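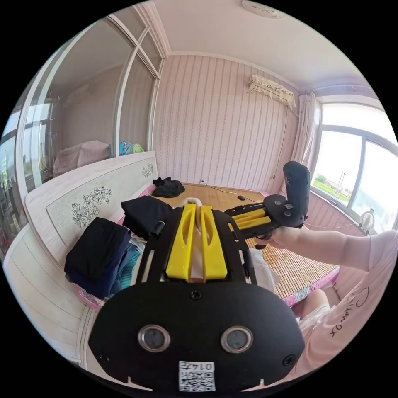
Two hand-held grippers at a bed with a woven sleeping mat, one in the collector's right hand.

Recording clothes-folding examples at home with a pair of Plullon grippers

Updated 2019-12-11

This guide is for home collectors working on the Vurnidton folding set. It covers setting up the bed, recording an episode and deciding what to keep. You should already have charged and paired both grippers. If not, do the pairing page first.

What you need

A pair of grippers with yellow fingers
A bed or other flat surface you can reach across from one side
A heap of ordinary clothes in mixed colours and fabrics
The Wanigasekara recorder app, signed in

Set up the bed

Clear the part of the bed you will fold on and put the clothes in a heap at the far end. Leave your own bedding as it is. Mats, sheets and patterned covers are all accepted, and we would like more of them, as the first batch was nearly all plain white sheets.

Open the curtains or put the ceiling light on. If you have a mirrored wardrobe near the bed, check that nobody else in the household is reflected in it before you start. Both sides of the pair record, so check from the left and the right.

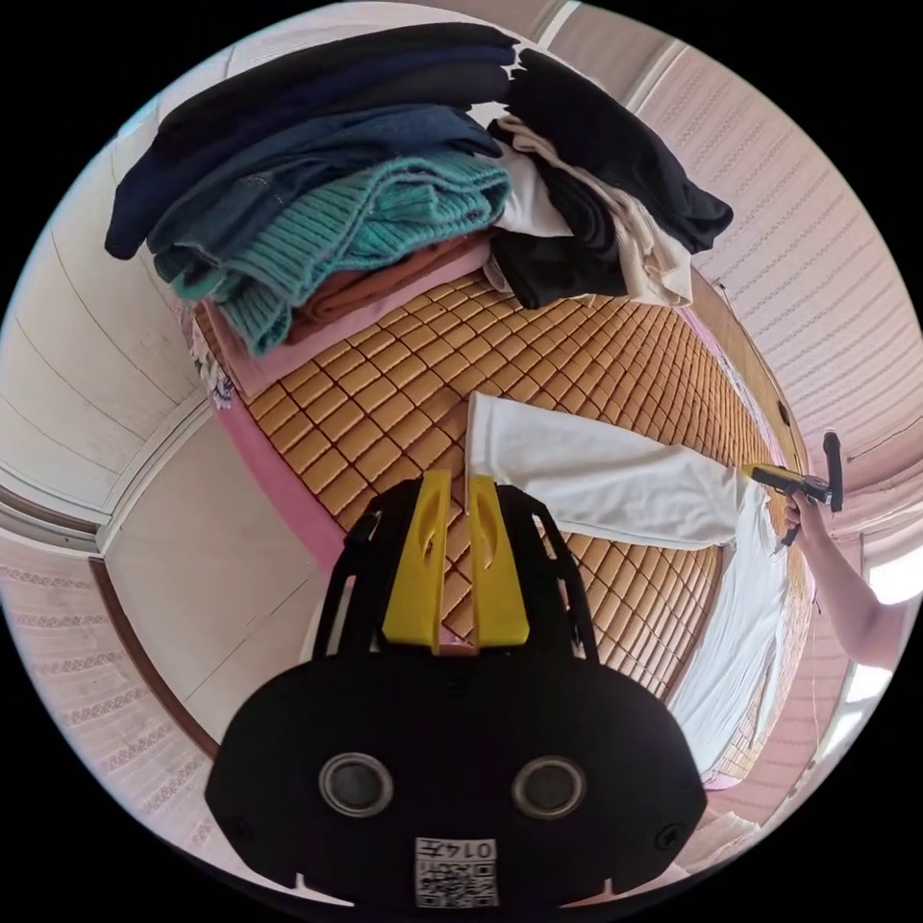 Reading time: 3 minutes

Record an episode

One episode is one garment, from the heap to folded. Start the recording with both grippers still and open. Take a garment from the heap, lay it on the clear part of the bed and spread it out. Long sleeves should be pulled straight to the side before you fold them in. With a white shirt on a tan mat the sleeve edges are easy to make out, so these are good garments to begin with.

Move at about half the speed you would use with bare hands. Close the fingers fully on the cloth before you lift, and open them fully when you let go. A half-open finger is the most common fault we see. In the July batch of 611 episodes we had to drop 272, and most of those had a grip that never properly closed.

If you drop the garment, pick it up and carry on. Recoveries are useful to the model. Stop only if you have to put a gripper down or touch the cloth with your hand.

When the garment is folded, hold both grippers still above it for a moment, then end the recording.

Change things between episodes

Don't fold the same shirt again and again from the same starting shape. Crumple it, turn it inside out or drop it at a different angle. After 13 episodes, mix up the heap and move to another part of the bed.

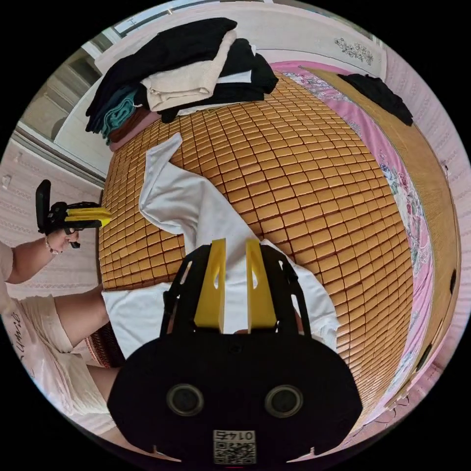

Check and upload

Play back each episode in the app. Keep it if you can see the cloth between the fingers for most of the fold and both tracks run to the end. Delete it if one track stops early.

Label the episode with the type of garment and its main colour. Use "top, other" if you can't decide. Upload over wifi and leave the app open until the Gremberg server shows a green tick. An episode without a tick stays on your phone and can be sent again later.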